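Prament forum > Arms and grippers > Demo collection

how many demos before you retrain?

plallar_bench
Sunday, April 17, 2022
We've got 2000 pick and place demos on the Franka, all into the blue bins. Policy is fine on boxy stuff, rubbish on anything soft or crumpled. Supervisor wants another 2000 of the same. I say stop and look at what we have first. Anyone been through this?

ovari_tom8
More of the same gets you more of the same. What's the spread of start positions like? If the gripper always begins above the item it learns to go straight down and not much else

plallar_bench
Fair. Most do start low, yes. Setup as it stands —
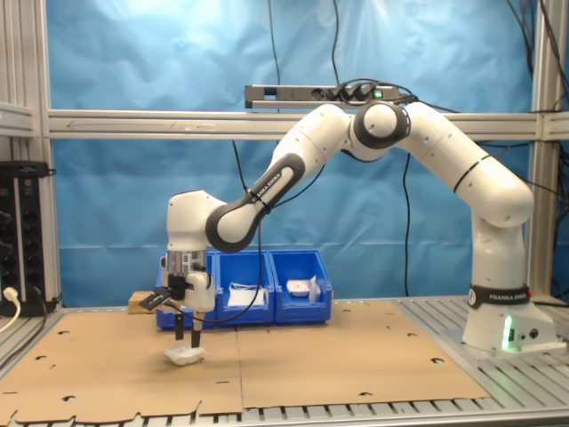

Plallar Manipulation Group — Demo Collection Team

Cardboard stays down, we tried bare slots and small packets got caught. Bins are never moved during a session.

kettlewire
never moved?? thats your problem then. 3 bins in the same row every time, it's learnt the row. shift them a few cm between episodes

ovari_tom8
Disagree, sort the grasp first. Moving bins AND changing items at once, you won't know which one helped. We did that at Villanueva last August and wasted 4 weeks

kettlewire
he's got a grasp problem with white crumpled things, I'd bet half the labels are wrong too. who marks success?

plallar_bench
Whoever is driving. Key press at the end. Some people press it when the packet's hanging over the rim, some dont

kettlewire
there you go

ovari_tom8
OK that one I agree with. Relabel before you collect anything. Then maybe 200 soft items only, varied starts, bins left alone

kettlewire
bins moved

plallar_bench
Will relabel tomorow and post the split. Bins to be argued over later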